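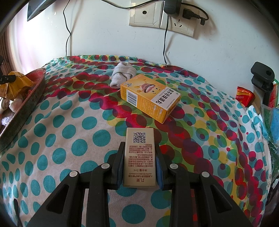

Two hours with the Mastura hand-held gripper

I'd been meaning to get out to the Lindholm open house ever since a flyer for it landed in my inbox, and in June I finally made the drive. Lindholm sells robot tools and kits for small outfits, mostly out of a long brick building behind a tile warehouse. Parking was terrible (use the back lot, the one by the loading dock) and the coffee was very good.

What I went for was the Mastura. It's a two-finger gripper you carry around in your own hand, with a camera on it, so you can record yourself picking things up and later use the recordings to teach a robot arm the same job. We've been looking for something like it at my shop, where we pack small orders and would love an arm that can handle odd little boxes without a week of fiddling.

The demo rooms are upstairs, and they're more like spare bedrooms and kitchens than a lab, which I liked a lot! You get handed a Mastura and you just start grabbing stuff. My favorite was the bed with the polka dot sheet. I had a tiny cream box of eye essence, the 5 ml size, standing up between the blue pads, and there was a yellow medicine box farther up the bed and a rolled-up pair of light gray socks just behind it. A small carton like that is pretty much my whole working day, so I spent way longer on it than I'd planned.

So, how does it feel? The body is wider than I expected from the catalog, and my wrist knew it after a while. The squeeze is nice and even, though. I could ease off and tighten up again without the fingers jumping. The pads have a rubbery grip to them, and the eye essence box came out of my session with its corners still square. The socks were harder. I kept pinching only the outer layer and had to go back for a better bite.

One tip from the staff that I'm passing along: slow down right before you close the fingers. I was snatching at everything at first and my early recordings looked awful when we played them back downstairs.

Now the money part. The Mastura kit is $2555 with the gripper, a case and one spare set of pads. There's a plainer model called the Fulelau for $2000, which has been in their lineup since 2019. I tried that one too. It's lighter, and I'd be happy using it all afternoon, but the trigger felt stiff to me and you buy the pads separately. The software that sorts your recordings is called Wusier and comes with either one. I only saw it on somebody else's laptop, so I can't tell you how it behaves on an older machine like mine. I did ask whether clips can be trimmed before you upload them, and yes, they can.

They'll also rent you a Mastura for 2 weeks and take the fee off the price if you keep it. I put my name down for that before I left. The pickup counter closes at 4 p.m., by the way, and the sign on the door still has the old hours.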